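Grenov two-arm bench cell: setup and upkeep

Equipment page, last revised June 23, 2021

The Grenov is our favourite machine in the building, and we say that having owned a good many others. It has two arms working over one mat. One arm carries a jointed hand, the other a flat padded gripper, and between them they can handle soft, slippery, badly behaved things that used to defeat everything we tried (bagged bedding was the great enemy for years!). This page covers what comes with the cell, how we like to set it up and what it wants from you afterwards.

What you get

Two arms with their cables, the hand, the gripper, one Pan controller, a green mat, a box of 200 cable clips and a set of hex keys that fit every screw on the outside. The printed handbook is in the lid of the controller case. Spare pads and spare finger tips are ordered separately, and the part number for a pair of pads is 1,029.

Setting up

Put the mat down first and let it lie overnight if it has been rolled. Bolt both arm bases to the Berkard rail, finger tight, then run the controller's levelling routine before you tighten anything properly. The routine is lovely to watch. Each arm reaches out to the four corners in turn, very slowly, and the screen tells you which base needs a nudge. Allow a morning for your first go.

Cables go on last. Leave a generous loop at every joint and move the arm by hand through its full reach, with the power off, before you clip anything down. A tight cable is the commonest cause of a fault light in the first week.

For the first handling run, choose something wrapped in shiny film. It shows up a weak grip very quickly, and you can adjust the closing force on the screen between tries.

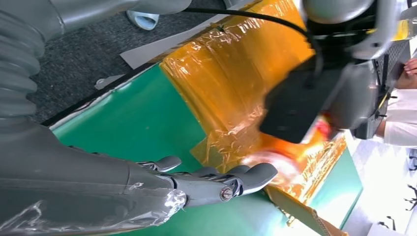
How often should the gripper pads be changed?
Every 158 hours of running time, or sooner if the surface has gone glossy. The controller keeps the hours for you on its second page, and you reset the count by holding the pad key until it beeps.

Looking after it

Most of the upkeep is wiping. A barely damp cloth does for the housings and the mat, and a soft dry brush is best in the slots around the knuckles, where bits of wrapping like to hide. Keep solvents away from anything rubbery. Check the outside screws once a month with the keys supplied, and go gently, as the threads in the finger housings are finer than they look.

If a finger starts to lag, switch off, open and close it by hand and feel for grit. Nine times out of ten a brush sorts it out. If it still drags, take the whole hand off at the wrist (4 screws, one plug) and send that to us on its own. The arm can stay where it is.

Repairs and parts

Hands and grippers are repaired at our Pluleldale workshop. Pack them in the foam they came in and write the running hours on the label. The workshop closes for stocktaking in the last week of February, so order pads before then.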